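Print this page | E-mail this page

Search this site Enter keywords Go

Visit report: Wieser garment care course, open day, Grerkside

Filed Jul 19, 2023

The Wieser training house in Grerkside opens to visitors twice a year. The February date was fully booked, so this report covers the summer session. It was led by Gertraud Aebischer, who has run the household textiles course since it moved from Jeria, with Damian Zwahlen responsible for storage and laundry. Attendance was limited to four visitors per group. Each group spent 73 minutes in the upstairs rooms and then had free access to the ground floor.

The house is an ordinary residential building on two floors. The course uses the bedrooms as they are. Aebischer's position is that folding taught on a clean workshop bench does not transfer well to a home, where the surface is soft, the space is shared with other things, and the work is interrupted. The rooms are therefore kept in normal domestic condition, with clothing on the beds and the usual objects on the furniture.

Ground floor

The laundry room holds two front-loading machines, a sink and a ceiling-mounted drying rack. Zwahlen explained the sorting procedure. Garments are separated first by color, then by fabric weight, and printed items are turned inside out before washing. Labels are read before the first wash and the instructions are entered in a ledger by garment number. The ledger stood at entry 2516 on the day of the visit. Wash temperature, spin speed and drying method each have a column. Shrinkage is measured across the chest and along the center back, and recorded only when it exceeds the course limit.

Irén Sipos asked whether the drying rack leaves marks at the hem. Zwahlen said it does on heavier knits, and that those are dried flat on a mesh frame kept behind the door. The frame was brought out and passed around. It is light and folds in half, but the hinge is stiff.

Upstairs rooms

The first bedroom was used for bed linen. Fitted sheets were folded by the corner-pocket method, two people per sheet, with the final fold set to the depth of the shelf. The demonstration was clear, but the room was too small for four visitors and two demonstrators, and those at the back saw little of the corner work.

The second bedroom was used for T-shirts and other light tops. The course folds these on the bed. The starting position is face up, neckline away from the person folding, sleeves spread and body smoothed from the center outward. Smoothing takes longer on a quilt than on a table, as the fabric beneath moves with the shirt. Aebischer recommends pressing down in short contacts and lifting between them, because a long sweep of the hand drags the quilt along and puts a diagonal crease in the body.

The shirt under discussion was navy blue with an orange chest print, the word "frontieden" over a darker panel with a rayed sun. It was laid out on a floral quilt of pink roses and green leaves, its left shoulder area resting over a pile of other clothing. Aebischer used the layout to make two points. The shoulder must be on the same level as the rest of the garment before the first fold, or the side line will run off toward the hem. A print on one side of the chest should also stay inside the finished panel, so the fold line is set from the print and not from the collar.

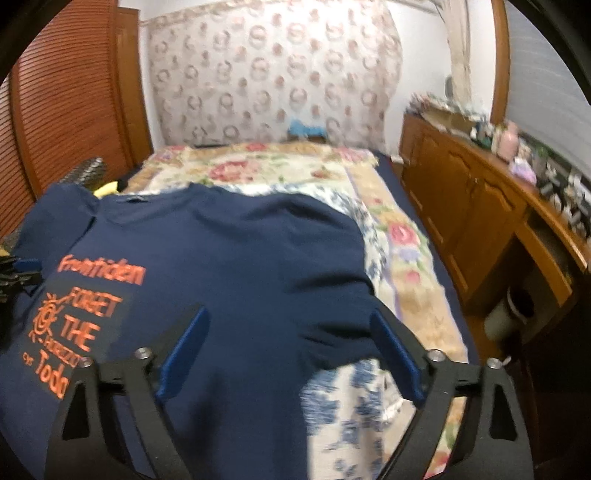
Storage

The second bedroom has a wooden louvered wardrobe and a wooden cabinet with two paneled doors and an open shelf. Zwahlen assigns folded tops to shelves and woven shirts to the rail. He considers louvered doors suitable for clothing in regular use, on account of the air exchange, and less suitable for wool, which he keeps in closed boxes in another room.

Three stack heights were discussed. The course standard is low enough that the bottom item can be drawn out with one hand while the other steadies the pile. Theresia Bühler, visiting from a residential care home, said that her staff file tops upright in drawers. Zwahlen had no objection for thin cotton. For heavier jersey he prefers flat stacks, as upright items slump when the drawer is partly empty.

Cabinet tops are not treated as clothing storage in the course. Small household objects may remain there, and students are told to work around them.

Practical session

Visitors folded five garments each. The target is a panel of uniform width with the collar centered. Saeed Mousavi had the most consistent results in our group. My own were acceptable in width and poor at the collar, which drifted to the left on three of five. Aebischer attributed this to starting the second side fold before the first had been pressed down.

Printed handouts were provided. The Erkell folding board, sold at the entrance, was not used in any of the demonstrations, and the stock was small.

Access and remarks

Bus 91 stops outside the house. There is no elevator, and the stairs are narrow with a turn halfway. Shoes are removed at the door. Coffee was served in the kitchen at the end of the session.

The upstairs session would benefit from smaller groups. The laundry room was the most useful part of the visit, and more time there would be welcome. Applications for the next course are made in writing to the Grerkside office.

Print this page | E-mail this page

This site uses cookies to remember your settings. By continuing to browse you accept their use. OK | More information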